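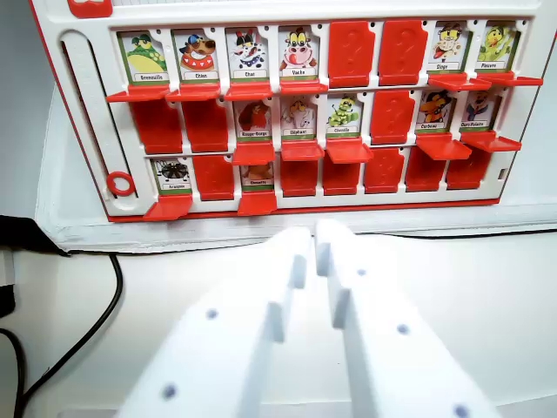

The flap board sessions, Belness

Welcome to the gallery for the spring and summer recordings. Quite a few of you wrote after the open evening at Utcombe to ask what we get up to all day, and I promised I would put something on the site that wasn't a report, so I have finally sat down with a pot of tea to do it. We teach a robot arm to do small household and tabletop things by doing them ourselves, through the arm, over and over again, and keeping a recording of every go. Each go is what we call an episode. An episode lasts less time than it takes to boil an egg, and most of them are, I'm afraid, rather dull to watch unless you were the one driving.

The task on the table is a children's guessing game, the kind with rows of little character doors and a question to ask at each turn. Amedeo Carbone suggested it in the winter, when we were looking for something with lots of small moving parts all alike, and I must say I took some persuading. I had wanted drawers. But he was right, and the flaps have kept us busy ever since!

By the end of June we had recorded 1,440 episodes with the flap board. Of those, 1,135 have been checked and kept for training. The target we agreed with the Caston group is 1,890, so there is a way to go yet, and anyone who has offered to drive for an afternoon may still hear from me.

Notes to go with the gallery

Guessing game, part-way through a round
Thirteen animals still standing and eleven flaps down, seen from the wrist camera. We start a good many episodes from a half-played board like this one, and the order we leave the flaps in is drawn up beforehand so that we don't all drift into our favourite patterns.

The animals
Ours is a French edition, so the frog is Grenouille, the spider is Araignée and the robin is Rouge-Gorge. All of us have picked up the names, and Gemma Ruggiero now says "Chenille" quite naturally when she means the caterpillar, even at home. The written instruction stored with each episode is in plain English ("fold down the elephant"), and a second one is given in French using the word on the card. I'm very fond of the robin and I try not to let it affect the schedule.

The fingers
White and blocky, with a step in the side and a notch along the inner edge. In the wrist view they come up from the bottom of the picture, and after a few days of driving you start to think of them as your own two fingers, which is a funny feeling the first time you reach for your mug afterwards. They look a little soft in the picture, and we keep pictures like that in the set. The model will have to cope with the same view when its turn comes.

The ledges
The red ledges stick out below the cards that are still up, and they give new drivers more trouble than anything else on the board. Look at the owl in the bottom row and you will see how much of a card one of them can hide from this angle. When the instruction names a card that is mostly hidden, we ask the driver to move the wrist for a better look before touching anything, and to take their time over it. Those looking-about moments stay in the recording. In the early sessions we used to trim them out to keep things tidy, and Baláž (our name for the training machine in the back room, after the previous owner's label on its lid) learned to go straight for flaps it couldn't see.

The ring on the side
There is a small red ring in the long slot down the left of the board. It has a task of its own, "move the ring up" or "move the ring down", and we gathered 100 episodes of that before going on to the flaps. Beginners still start there. It gives them a chance to get used to the controls on something forgiving, and I have a soft spot for it, having made such a mess of my own first try.

How a session goes

We begin at half past nine with the arm parked and the board set out according to the day's sheet. One person drives and another sits alongside with the list, reads out the instruction and says "go". If the wrong flap comes down, the driver carries on and puts it right, and the pair mark the episode as a recovery. Recoveries are precious to us and I would happily have more of them, but you can't really ask people to make mistakes on purpose, as they go about it far too neatly.

Between episodes the board is turned a touch or slid along the table. It is a small thing, and easily forgotten after lunch, so the sheet has a box for it.

After an hour the pair swap places, and after two they stop for the day. Amedeo would go on until the evening if we let him. We did try longer sessions in the early weeks, and when Gemma went through the recordings she could tell the time of day from how people were approaching the cards.

Checking

Gemma does the checking on a Friday with two screens and the door shut. She watches every episode from start to finish, compares it with the instruction and decides whether it stays. Most of the ones we lose go for simple reasons: the driver folded down the neighbour of the right card and never noticed, or the recording was started before the list-reader had finished speaking. Now and then a sleeve gets in. She writes a short line on each one she rejects, and I do read them all, including the ones about me.

Coming up

We shall be opening the flaps again as well as closing them from next month, which asks for a rather different touch, and after that two flaps in a single instruction. I'll add to the gallery as those get going. If you have driven with us and would like to hear how your own episodes got on, send Gemma your initials and the session number from the top of your sheet, and she will look them up for you when she next has the screens on.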